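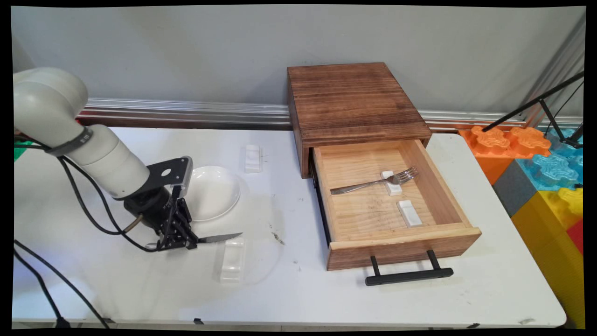
Progress report to the Iltmont Workplace Fund
Setting and Sorting Project, Kirkton dining rooms
Submitted by Bravden Dining Services
Period covered: January to June

Thank you, first of all, for the patience you showed over the late start. The grant money arrived when it was meant to and we were the ones who weren't ready, what with the floor in the back pantry having to come up, and your office was very kind on the phone about moving the first report along. I've tried to put everything in this one that would have gone in that one, so please forgive the length.

Where we are

As you'll remember from the application, Kirkton serves 135 residents across two dining rooms, and every place is laid by hand with a plate, a knife, a fork, a spoon and a rest to keep them off the cloth. With guests and staff meals added in, a full day comes to 586 place settings. All of that cutlery is washed, dried, sorted, put away in drawers, taken out of drawers and laid again, and thirteen people share the work between them over the week. The part we asked you to help with was the sorting and the drawers, which is the part that gives people sore wrists, and which was at the top of the list every time we asked the crew what they'd happily never do again.

The arm from Lapiņa has been on its table in the back pantry since the middle of February. The first weeks were all spent on spoons, for the simple reason that a spoon is forgiving. We moved on to forks in April and to knives in May, and knives are where most of our time is going now. The task we practise over and over is a small one when you write it down: open the drawer, take the piece out, carry it across, set it on its rest by the plate, go back for the next. It is also asked to do the whole thing in reverse at the end of a meal, and that direction is further along.

I should say plainly that the arm isn't yet setting any table a resident sits down to. The application said we would be doing that in one dining room by June. We are behind, and I would now say autumn, for the smaller room and for breakfast only. Breakfast has the fewest pieces.

What has gone well

Putting away is the good news. Once a piece is lying on a rest with a bit of clear space beside it, the arm can pick it up and get it into the drawer, and it does this steadily enough that we've let it take a share of the real sorting after lunch, with one of the crew beside it. That began in May. The pieces that come to it are dried and laid out first by a person, so it's a shared job, but the bending and the gripping of handful after handful is less than it was, and two of our longest-serving people have told me they can feel the difference by the end of a shift. I don't have a proper measurement for that and won't pretend to. The wrist and shoulder survey goes out again in September and you'll have the results beside the ones from last year.

The drawer itself has been a nicer story than I expected. Our old pantry drawers stuck, and everyone had a private technique with a hip or a knee for getting them shut. For the arm we had to fit drawers on decent slides with a bar handle that's easy to get hold of, and once the crew had used them for a week they asked whether the rest of the pantry could have them too. We've done the lower bank out of our own maintenance money. They're a pleasure to use, and it has made me a bit embarrassed about how long we put up with the others.

The rests have changed as well. We went from the old metal ones, which rolled, to small white ones that stay where they're put. They go on the tables in the dining rooms now too, and the residents seem to like them, apart from a gentleman who feels strongly that a knife belongs on the plate.

What hasn't gone well

Knives, as I said. A table knife is thin, and the handle and the blade weigh differently, and if the fingers close a little too far along, the thing tips as it comes up. Serrated ones are the fussier of the lot in our hands. Lapiņa have sent out two sets of finger pads and the second set is better. We also found that the place where the knife has to be gripped for lifting isn't always the place where you'd like it gripped for setting down, so there's a certain amount of putting it down and picking it up again, which looks fretful and takes time. Our crew lead on afternoons calls it dithering and I'm afraid the word has stuck.

Drawers left part open are the other trouble. People pull a drawer as far as they need and no further, quite naturally, and the arm was set up expecting it to be all the way out or all the way in. For several weeks the crew were asked to be careful about this, and I regret that, looking back. It meant they were tidying up after a machine that had been brought in to save them work, and they said so at the June meeting in fairly clear terms. We've since asked Lapiņa to make the arm cope with whatever it finds, and that's the main piece of work over the summer.

We also lost most of two weeks in March to a damaged cable. It has been rerouted and hasn't given trouble again.

What it has meant for the people

I know this is the section your panel reads first, so I'll try to do it justice.

No one has lost hours. That was promised to the crew before we applied and it was written into the grant agreement, and it has held. All thirteen are still with us, on the hours they had in January or more. Four of them put their hands up to train on the arm, and they've had up to six paid hours a week for it, mostly in the quiet stretch between lunch and supper. They work with it by guiding it through the motions and then watching it try, and marking which tries were good. One of the four had never used anything more complicated than the dish machine and has become the person everybody goes to, including me.

The marking has turned out to be real skilled work and we hadn't budgeted for it that way. To judge whether a fork has been laid properly you need to have laid a great many forks. Lapiņa's technician told us the notes our people write are more useful than the ones from their own workshop, and I have asked our head office to look at a pay step for it. I'd hoped to report that it was approved. It's still under discussion, and I'd be glad of a word of support from Iltmont if you felt able to give one.

Not everyone is keen, and I'd be giving you a rosy picture if I left that out. A few of the crew find the back pantry less sociable than it was. Sorting cutlery was dull but it was done at one big bench with everyone talking, and now there's a table with an arm on it where half that bench used to be, and a rule about standing clear while it moves. One person asked in our last check-in whether the nice part of the job was going along with the nasty part. I thought that was a very fair question and I don't have a full answer to it. For the moment we've moved the napkin folding to the other end of the room, so there's a spot again where people can sit together and have a chat, and that's been popular.

The evening crew would also like more say in when the arm runs. It makes a bit of a hum and they've had enough noise by that hour. We've agreed it will be off after 7 p.m.

Money

Spending is a little under plan, mostly on account of the late start. Equipment is fully spent. Training wages are running ahead of the line we gave you, for the reasons above, and the line for outside installation is well under, as our own maintenance people did the drawers and the wall rail. With your permission we'd like to move the unspent installation money into training wages. A separate sheet with the figures is attached to the email this came with.

Next six months

Knives through the summer, and the part-open drawers alongside. The survey in September. If both of those go as we hope, the smaller dining room will have its breakfast cutlery laid by the arm on a trial basis in October, with a crew member going round after it, and the residents' council has asked to come and watch beforehand. You would be most welcome at the same visit. The pantry is small, so we would need to take people through in groups of three or four, but there's coffee in the front dining room and somebody always bakes.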